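3.2 Le pliage des hauts en maille

Les vêtements de maille légère posent au plieur un problème que les pièces tissées ne posent guère. Une chemise en popeline garde à peu près la forme qu'on lui donne ; un jersey de coton s'étire sous son propre poids, roule aux bords et conserve la trace de la prise. Dans l'inventaire établi par Thảo Ông pour l'atelier de Tirkadham, les hauts en maille représentent 173 pièces, ce qui en fait la catégorie la plus fournie après le linge de toilette. Nous les traitons ici séparément, en suivant la séquence proposée par Lykkegaard et reprise avec des modifications mineures par Gkikas.

La séquence compte cinq étapes : mise à plat, lissage, rabat des côtés, rabat de l'encolure sur l'ourlet, pose sur la pile. Les deux premières occupent l'essentiel du temps. Un côté rabattu sur une surface mal lissée enferme les plis dans l'épaisseur, et le reste du pliage les fixe. Le plan de travail doit être dégagé sur une largeur supérieure à celle du vêtement ouvert. Nous avons retenu un plateau blanc, sur lequel les teintes pâles se lisent moins bien que les foncées, mais où les ombres des faux plis restent visibles.

La prise se fait de préférence dans les coins, là où la couture double l'étoffe. Prise en plein panneau, la maille se fronce autour du point de pincement et les plis rayonnent vers l'ourlet. Danai Michailidis distingue à ce propos la prise de bord, qui ne saisit qu'une épaisseur, et la prise de masse, qui ramasse plusieurs couches à la fois. La seconde est plus sûre pour soulever, la première meilleure pour étaler. Les essais ont porté sur un haut vert d'eau en maille chinée (figure 7).
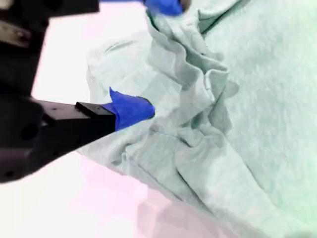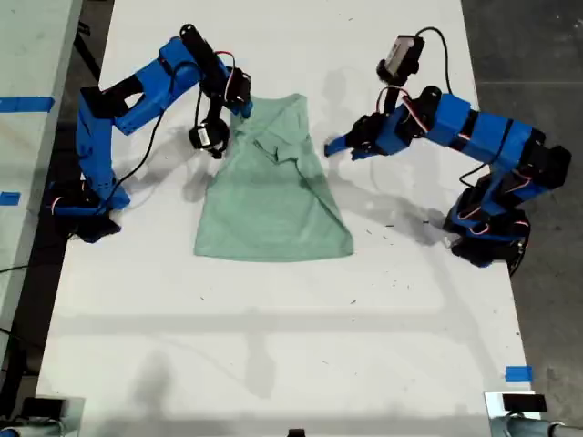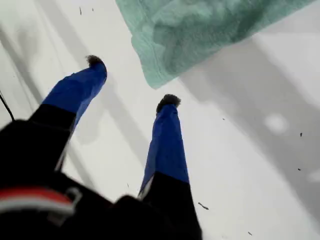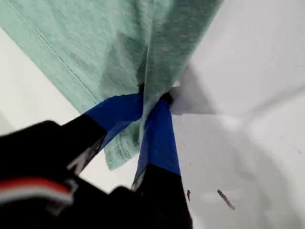 Figure 7. Pliage d'un haut vert d'eau. De haut en bas : étoffe ramassée en plis près des doigts gainés de bleu ; vêtement partiellement replié sur le plateau, avec une zone froissée vers le milieu du haut ; doigts au-dessus de la surface blanche, près de l'étoffe ; étoffe pincée et pendante, couture et bord d'ourlet apparents.

3.3 Défauts relevés et reprise

Nous appelons défaut tout écart qui oblige à rouvrir la pièce d'au moins un rabat. Trois familles reviennent. La première est le paquet, amas de couches superposées qui se forme sous l'encolure quand le haut du vêtement est ramené trop vite vers le bas. La deuxième est le biais : l'ourlet n'est plus parallèle au bord du plateau et la pile penche au bout de quelques pièces. La troisième, propre à la maille, est la langue, portion d'ourlet qui descend sous le point de prise et se replie sous le vêtement au moment de la pose. Elle passe souvent inaperçue jusqu'au rangement.

Le paquet se corrige en rouvrant l'encolure et en tirant les deux coins supérieurs vers l'extérieur, sans soulever. Tirer vers le haut déplace l'amas sans le défaire. Pour le biais, il suffit en général de reprendre l'ourlet par ses deux extrémités et de le réaligner avant de toucher aux côtés. La langue demande de soulever la pièce entière, de la laisser pendre un court instant, puis de la reposer par l'ourlet d'abord. Carol Ellwood recommande de poser en avançant, le tissu se déroulant devant la main ; nous avons adopté cet usage pour toutes les reprises.

Le nombre de reprises a été plafonné à huit par pièce. Au-delà, le vêtement était secoué, remis à plat et la séquence recommencée depuis la première étape. Ce plafond, emprunté au protocole Hutel, nous paraît un peu généreux pour les hauts sans manches, dont la forme simple laisse peu d'occasions d'erreur une fois les côtés rabattus. Il convient mieux aux manches longues, traitées à la section 3.4.

Reste la question de la pile. Les bacs Visser utilisés à Tirkadham imposent une largeur de pli fixe, et les tailles les plus grandes y entrent au prix d'un rabat supplémentaire. Nous avons noté ces cas à part.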